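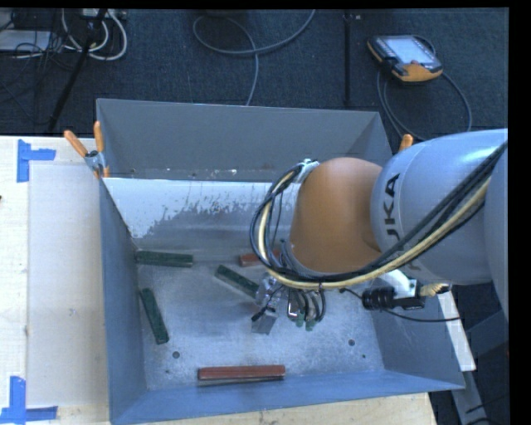 4.2 Assigning Tags to Yard Assets

Plalta tracks two types of asset: powered units, which draw current from the vehicle battery, and unpowered units, which carry a self-contained tag. Trailers, skips and containers are unpowered. Do not place a tag on the floor of a bin.

Before you start, confirm that your account has the Dispatcher or Administrator role. Drivers can view tags but cannot assign them.

1. Open Assets > Unpowered > New.
2. Type the tag serial number, or scan the label with the Milden handheld reader.
3. Select the asset class. The class sets the default reporting interval and cannot be changed after step 6.
4. Enter the home yard. If the yard is not in the list, add it first (see Yards and Zones).
5. Hold the magnet against the mark on the tag until the light flashes green, then remove it.
6. Click Assign. The tag appears on the map after its first report, which can take up to 4 minutes.

Note: A tag assigned indoors may show its last outdoor position. Move the asset into the open and click Refresh.

Note: If the screen shows error 665, the serial number is already assigned to another asset. Release it under Assets > Tag History and repeat from step 2.

Caution: Do not drill through the tag housing. Use the two mounting holes provided. Drilling breaks the seal and voids the warranty.

Caution: Do not open the housing to replace the battery. Return the tag to your Plalta dealer.

To move a tag to a different asset, click Release, wait for the status to change to Free, and start again at step 1. Trip records stay with the original asset.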